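Packing tips for old houses, mountain villages and other places with no elevator
Posted 1 December 2021 by Preben Hafþórsson
Filed under: Household / Travel

Most packing advice is written by people who want to sell you a bag. I have bought plenty of those bags, so take what follows as the notes of somebody who has been fooled more than once.

Rolling your clothes

I don't believe in it. I packed the same clothes both ways on the kitchen floor before our stay in Bustcombe in May, and the suitcase closed just as badly each time. Rolled shirts come out with a lot of small creases, folded ones with a few big ones. Fold whatever has a collar and roll the rest if it makes you happy.

Vacuum bags

They do shrink a sweater. They don't make it weigh any less, and the airline scale is what gets you. The other trouble comes on the way home, when you are in an old farmhouse with a wood stove and no vacuum cleaner. The Utell bags are supposed to work by kneeling on them. I knelt. By morning they had puffed up again.

Clear bags for small stuff

I'll allow these, with limits. A clear bag saves digging, and a stiff one will stand up by itself on a shelf. Anything sold as a "travel organizer system" is the same plastic with more zippers. 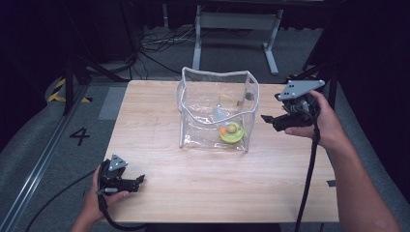
Buy one size and stop there. We had a set of five and spent more time working out which bag went inside which than we ever saved. Wipe them out with dish soap when you get home and leave them open overnight, or they start to smell like an old shower curtain.

Shoes

Old guesthouses often want your shoes off at the door, and the floors are cold. Bring thick socks you already own. The folding slippers from Brerine cost me more than lunch and the sole split on a stair. If you have to pack a second pair of shoes, stuff them with underwear and put them at the wheel end of the case.

Liquids

The usual limit in a carry-on is 100 ml per container, and it goes by what is printed on the bottle. A half-empty 200 ml bottle can still be taken from you. People swear by plastic wrap under the cap. It helps a little if the cap was good to begin with. A bad cap leaks anyway — throw the bottle out.

Weighing the case

Hanging luggage scales are fine, but so is the bathroom scale. Stand on it with the case, stand on it without, and subtract. My Thorlacius hanging scale read 900 g over what the airport showed, and I left a good pair of boots at home on account of it.
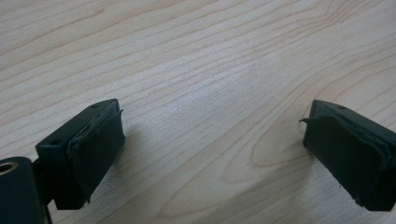

Is a hard suitcase better than a soft one for a village with stone lanes?

A soft bag with shoulder straps is easier there, as small wheels catch on stones whatever the shell is made of. On buses and smooth floors I'd take the hard case.

Drying laundry in the room

A thin cord and four clothespins will do. The braided lines that claim to need no pins drop anything heavier than a T-shirt. Roll wet things in a towel and stand on the towel before you hang them up. Jeans will not dry overnight in a mountain valley, whatever the label says about the fabric, so wear them on the trip and wash them when you get back.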